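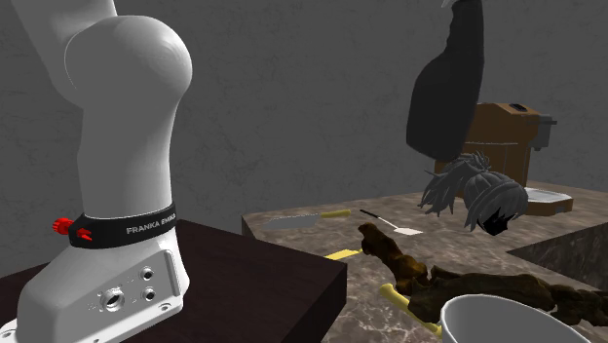

Arnar Laxdal

Tips for teaching a kitchen arm by hand and by remote

These are notes from my own bench, for anyone who has an arm set up beside a counter and wants to record a task such as moving a cup or picking up a spatula. I do most of my practice runs in simulation first and the same habits carry over to the real counter.

Before you start

Pick one object and one place for it to go. "Tidy the counter" is a bad first task. "Spatula to the edge of the sink" is a good one.

Leave some clutter in. I used to clear everything away before recording, and the arm then failed as soon as a second thing was near the first. Now I practice with a knife, a spatula, a coffee maker and a long twisted branch on the marble. The branch is useful practice. It has a yellow handle running partly under it, so you have to choose between lifting the branch first and pulling the handle out along the counter. Decide which before you record, and do it the same way every time.

Put the base on its own table. Mine sits on a dark brown one next to the counter. On a real setup, bolt the base down and check the bolts again after the first hour.

Real knives stay in the drawer. Use a dull plastic one of the same length until the motion is right.

Guiding by hand

Hold the arm near the wrist with one hand and behind the elbow with the other. If you push only at the wrist, the elbow swings out and you will record that swing along with everything else.

Go slower than you think you need to. Playback can be sped up later - a jerky recording can't be smoothed without losing the grasp.

Stop briefly above the object before going down to it. The pause gives you a clean point to cut at if you need to redo only the last part.

Keep your own arm out of the camera's view. If you can't, stand on the same side for every run.

Know where the stop button is and have a second person near it when you are learning. Never put your face between the arm and the wall.

Using a remote

I use a Nivum hand controller. The Drolico one works too, but its trigger is stiff and my finger gets tired.

Set the speed low, then set the directions so that pushing away from you moves the arm away from you. Stand facing the same way as the arm. If you have to stand opposite, flip the left and right settings and write it on a piece of tape on the controller.

For flat things like a spatula, come in over the handle and close slowly. The blade end sits close to the counter and is hard to get under. For a cup, take it by the rim, with one finger inside.

Move in one direction at a time near the sink. It is easy to misjudge the drop on a screen.

How many runs

I record 22 good runs of a task and throw out anything with a bump or a second try in it. Between runs, move the object a little and turn it. Stop after three bad runs in a row and take a break.

In simulation I let it go to 500 tries overnight and look at the failures in the morning. Most of mine come from the gripper closing early.

Odds and ends

Name the files by task and object. "Thursday test" means nothing by July.

Wipe the gripper pads with a damp cloth before each session. Flour is the worst for slipping.

Thin handles slide in bare metal fingers. Rubber shelf liner from Hellwig, cut to size and held on with double-sided tape, fixed that for me.

Save the arm's resting position as the first and last point of every recording, so you can play two tasks back to back.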